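Marker-cube hand tracking

Marker-cube hand tracking is a way of recording how people use their hands during everyday chores, so that the recordings can later be used to teach robots to do similar work. The person doing the chore wears a small cube printed with black-and-white square patterns on the hand or wrist, along with a camera at head height, and goes about the job much as they normally would. The method is best known from the Udau project, which took it out of the laboratory and into ordinary homes, bathrooms very much included.

The idea behind the cube is a simple and rather pleasing one. Each face carries its own pattern, so whichever way the hand happens to turn, the camera has a fair chance of seeing at least one face, and from that face a computer can work out where the hand is and how it is tilted. A larger flat marker is often worn on the chest as well, giving the software a steady point on the body to measure from.
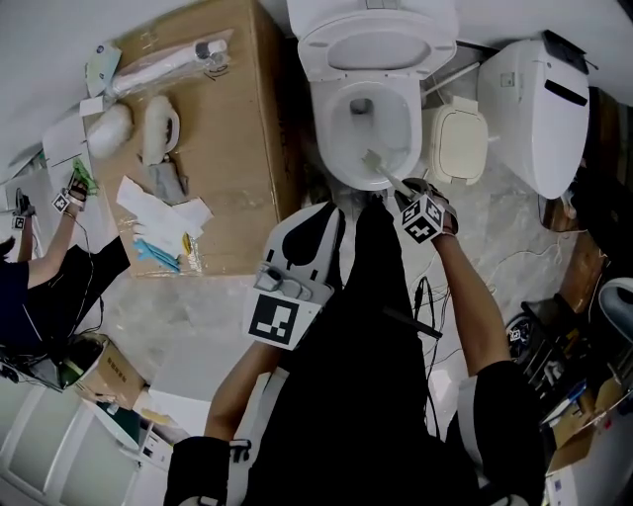 Cleaning and installation jobs became favorites of the Udau group, partly for their long reaches and awkward angles, and partly for the clutter that tends to gather around them. The main Udau collection covers 70 chores recorded in 6 homes, with each chore repeated three times. Two people often worked in the same room, each wearing their own markers, which let the group study how helpers share a tight space (a subject that had received very little attention before then).

The recordings were used to train Trondis, a control program that guides a robot arm by copying the path of the hand. Trondis did well with brushing and wiping, and noticeably less well with flexible things such as cables and plastic bags, where the path of the hand says little about how hard it is pulling. A later version, Stustent, added pressure readings from the fingertips.

The chief weakness of the method is blocked view. When a hand goes behind a cabinet or down inside a bowl, the cube may be hidden for a while, and the missing stretch has to be filled in by estimate. Desmet, a companion tool, was written for exactly this purpose and handles short gaps quite gracefully, though longer ones are still marked by hand and usually left out of training.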